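Ticket: Success rate for "bread into basket" does not match reported result
Project: Alelum manipulation evaluation
Opened by: Magdy Ouali
Assigned to: Vusumuzi Naidoo
Priority: Medium
Status: Open (was Resolved, reopened 4th August)

Original report (M. Ouali)

The draft says the Hurkomen policy succeeds on 30 out of 30 trials of the bread task. I don't believe it. I ran the same checkpoint on the same bench and got 11 out of 30. Same arm, same basket, same two items, same instruction text. Before this goes into a results table I'd like to know which of us is doing something wrong, and I'm open to it being me.

Steps to reproduce:
Load the checkpoint tagged for the draft.
Set the basket out empty, roll and braided loaf in front of it.
Send the instruction "put the bread in the basket".
Run until the policy stops or the time limit is reached.
Repeat, moving the bread between trials.

Expected: close to what the draft says.
Seen: mostly not that. Usual failure is that the gripper goes down toward the basket first, before it has picked up anything, and opens. Then it either stops there or goes back for the roll with no time left.

Comment (V. Naidoo)

First thing I'd check is the camera. If the fixed view has shifted since the demonstrations were recorded, the policy will be off by a bit everywhere. Can you rerun the Tultine calibration and send me the residual? Also check that you're on the newer gripper driver. The old one reported the fingers as closed when they were open.

Comment (M. Ouali)

Calibration rerun, residual inside tolerance. Driver is the newer one. I also opened and closed the fingers by hand from the console and the reported width follows. Another 30 trials after that: 11 again. I'm not going to read anything into it being the same number, but it's hardly an improvement.

I don't see how a shifted camera would give this failure anyway. If it were a calibration error I'd expect near misses, fingers landing beside the roll. These go straight to the basket, nicely centered, with nothing in hand.
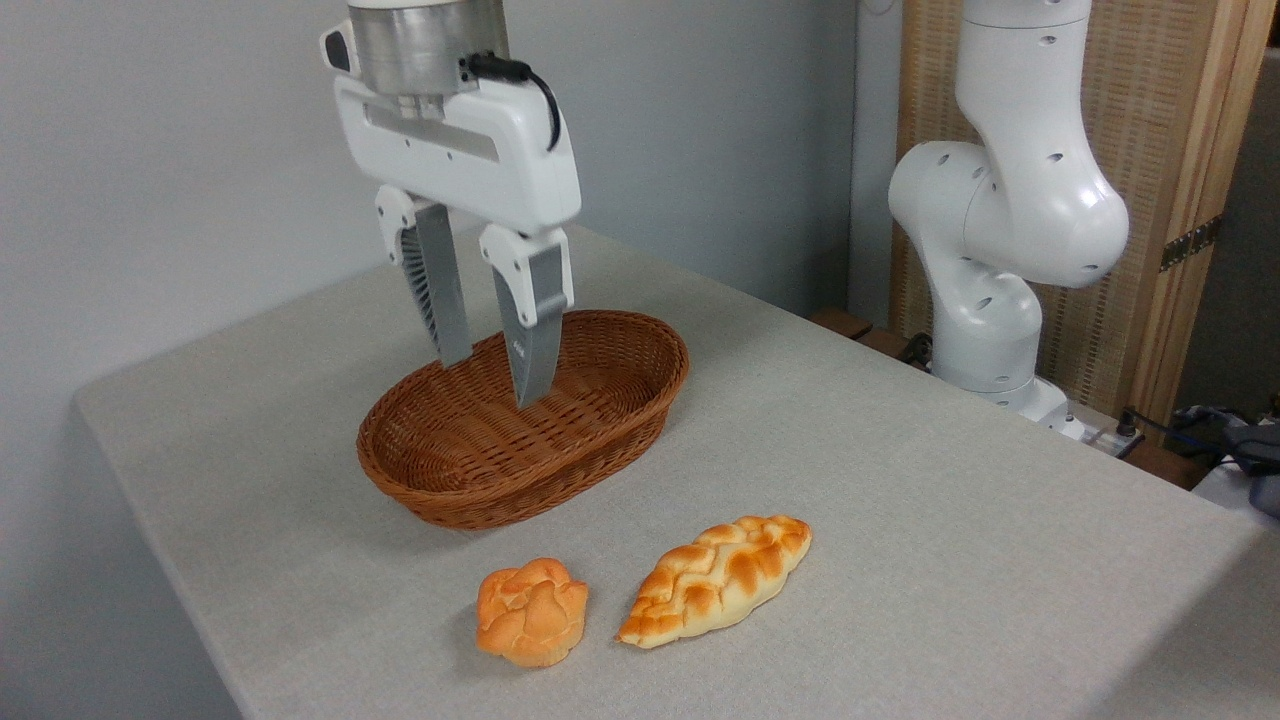
So I went back to the demonstrations. In the set the policy was trained on, a good share of the episodes don't begin at the home pose. They begin wherever the arm was left after the episode before, and that is very often over the basket. From the policy's side, "arm over basket, bread on table" is a perfectly ordinary first frame. I suspect it has learned that going to the basket is a fine way to begin.

Question for Vusumuzi: in your 30, where did the arm start, and where did you put the bread?

Comment (V. Naidoo)

Home pose every time. The reset script does it.

Bread positions came from the Tshabalala layout sheet. It has 8 positions and I cycled through them. Scoring was by the automatic checker, which looks at whether the item is inside the basket outline in the last frame.

Comment (M. Ouali)

Two problems with that.

The 8 positions on the layout sheet are the same 8 used to collect the demonstrations. That's a memory test. It may be a useful one, but the draft calls it "varied placement" and I think a reader would take that to mean something else. I placed the bread by hand without the sheet.

Second, the checker. "Inside the outline in the last frame" is true of a loaf lying across the rim. It is also true of a loaf still held over the basket, as long as the overlap is big enough. Could you send the videos? The score file only has pass and fail.

Comment (V. Naidoo)

Videos are on the shared drive under the draft tag. I watched a handful at the time and they looked fine to me.

Comment (M. Ouali)

Watched all 30. In 8 of them the item is never released. The gripper holds it above the basket until the time limit and the checker passes it. In 2 more the braided loaf is resting on the rim. I'd argue about those 2 if anyone wants to, but the 8 are failures by the definition in our own methods section, which says "released and at rest."

That makes it 20 out of 30 on the layout sheet, with the arm at home. The difference between 20 and my 11 could be placement, or start pose, or both. I haven't separated them and won't guess.

Marked Resolved by V. Naidoo with the note "checker threshold raised."

Reopened by M. Ouali

Please don't close this on the threshold. A tighter threshold catches the loaf on the rim. It does nothing for an item held in the air over the basket, since from a fixed camera the outline is overlapped either way. The checker has to read finger width as well, and the item has to stay put for a while after the fingers open.

Comment (V. Naidoo)

Fair. I've added the finger width condition and a hold of 2 seconds. Rescoring the old videos with the logged widths gives 20, which agrees with yours.

I still think the method is sound. The pick itself is good, and I haven't seen it drop the roll once.

Comment (M. Ouali)

The pick may well be good. The table doesn't report the pick.

Remaining before I'm happy to close:
Run 30 trials from home with placements off the sheet.
Run 30 trials on the sheet with the arm started over the basket.
Score both with the new checker and have a person go through the videos too, someone other than the one who ran them.
Take "varied placement" out of the draft until the first of those is done.
Pull the 30 out of 30 from the abstract today.

Comment (V. Naidoo)

Abstract changed. Bench is booked for the first set tomorrow morning. I'll run it, you watch the videos.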